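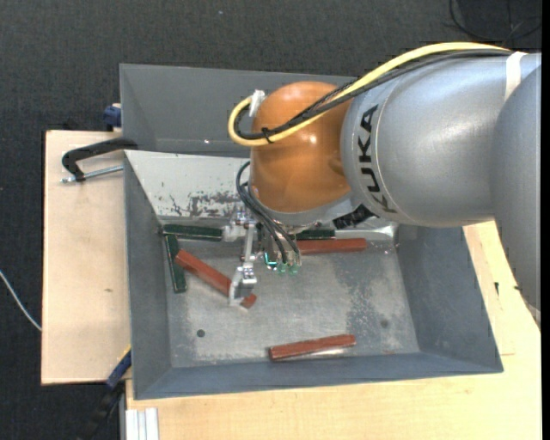
Figure 4. Picking bars from a steel-grey bin clamped at its edge.

Section 2: Planning and Budgeting for Your Picking Cell

Before you ring anyone for a quote, put the kettle on and work through these steps. Most of the budget surprises our customers tell us about come from the small stuff around the arm, and very seldom from the arm itself.

1. Write down what you'll be picking. Give the longest and heaviest part you have, and note whether parts can end up hard against the bin walls (the dark green bars in Figure 4 all sit near the edges). Slim fingers reach into those spots far better than wide ones.

2. Choose the bin before the gripper. Sloped sides are kind to parts but they do use up floor area, so measure at the bottom as well as the rim.

3. Allow for cabling and hoses. Cables that follow the arm out to the wrist need slack for every pose, and we'd suggest pricing a spare Mondix cable set with your first order.

4. Set aside $2000 for clamps, fixtures and bench work. It sounds like plenty, and it does go quickly!

5. Fill in the Grason planning sheet and send it to Janelle Panganiban in our applications team, who'll check your reach and payload figures before you commit.

Note: If you're hoping for a March installation, allow two extra weeks for the Zorkau gripper fingers, as they're made to order.

CAUTION: Don't leave guarding out of the first budget. The arm must not be powered up until the guarding in Section 4 is fitted and checked.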